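18 de abril de 2024
Redacción técnica

Teleoperación bimanual: lo que cuesta una buena demostración

El grupo de manipulación de Bilodari lleva desde agosto grabando demostraciones con dos brazos. El conjunto suma ya 1.704 episodios válidos, repartidos en 29 tareas de mesa. La responsable de captura, que pidió que la conversación se centrara en el procedimiento, nos atendió entre dos turnos de grabación.

La primera pregunta era obligada: por qué teleoperar cuando los brazos admiten guiado manual. «Usamos los dos métodos», contesta. «El guiado directo, agarrando el brazo y llevándolo por la trayectoria, va bien para tareas de un solo brazo y poca precisión. Con dos brazos el operador se queda sin manos, y además su cuerpo entra en las cámaras. La política aprende entonces a partir de imágenes que no se van a repetir en ejecución.»

La teleoperación se hace con un par de brazos maestros de la misma cinemática que los seguidores, a escala reducida. Las posiciones articulares se copian sin pasar por cinemática inversa. La latencia medida de extremo a extremo es de 41 milisegundos, valor que la entrevistada considera aceptable para colocar y recoger, e insuficiente para inserciones con holgura pequeña. «Ahí el operador corrige tarde, y esa corrección tardía queda grabada. Luego el modelo la reproduce con bastante fidelidad.»

La tarea del plato figura entre las primeras que practica un operador nuevo. Un brazo se aproxima, sujeta el borde y levanta; el otro lo recibe. Los fallos se concentran en la aproximación: un borde poco elevado deja escaso margen vertical, y sin realimentación de fuerza se tiende a presionar contra la mesa. «Pedimos que se baje en dos tiempos – primero hasta una altura de espera, después el contacto – y que la pinza llegue ya abierta. Si se abre abajo, empuja el plato y hay que anular el episodio.» 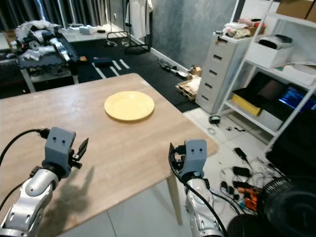
Tarea del plato: los dos brazos seguidores ante la mesa, vistos desde la cámara de cabeza.

Sobre la posición de partida hay discrepancias dentro del propio grupo. Una parte defiende fijarla para todas las tomas; la entrevistada prefiere variarla. «Si los brazos arrancan siempre igual, la política funciona desde esa postura y desde ninguna otra. Yo acepto que una pinza empiece sobre la mesa y la otra fuera de ella. Lo que exijo es que el primer segundo sea estático, para poder sincronizar los flujos.»

Tampoco se uniforma el fondo. El grupo comparó una serie grabada con paneles lisos y otra con el taller tal cual, y los resultados de la primera se degradaban en cuanto se retiraban los paneles. La iluminación recibe más atención. Las sombras de los propios brazos sobre el tablero se desplazan con el movimiento y pueden confundirse con el contorno del objeto, de modo que se graba con varias disposiciones de luz y se anota cuál se ha usado.

El control de calidad es manual. De la última campaña se descartaron 187 episodios, en su mayoría por dudas del operador: pausas largas, retrocesos, un segundo intento de agarre. La decisión no es automática. «Un reintento limpio lo conservamos y lo etiquetamos aparte. Enseña a recuperarse. Una pausa de tres segundos en el aire no enseña nada y la recortamos o la tiramos.»

¿Cuánto tarda en formarse un operador? «Dos jornadas para manejar los maestros, dos semanas para que sus datos sirvan. Lo difícil es mantener el ritmo constante. Quien tiene mucha soltura acelera, y las trayectorias rápidas dan cuadros movidos en la cámara de muñeca.»

El siguiente paso es repetir las mismas tareas en el laboratorio de Gravville, con otra mesa y otros operadores, y comprobar cuánto se conserva sin reentrenar. El formato de registro, Marar, guarda posiciones articulares, corriente de motor y vídeo con una marca de tiempo común. La entrevistada quiere añadir un campo para la intención del operador, dictada por voz durante la toma. Todavía no hay acuerdo sobre el vocabulario.

Relacionados
– Marar: estructura de un episodio y campos obligatorios
– Brazos maestros a escala: calibración del cero articular
– Drivammont revisa sus pinzas paralelas
– Guiado manual y compensación de gravedad, notas de taller

Última actualización: versión revisada, corregido el pie de foto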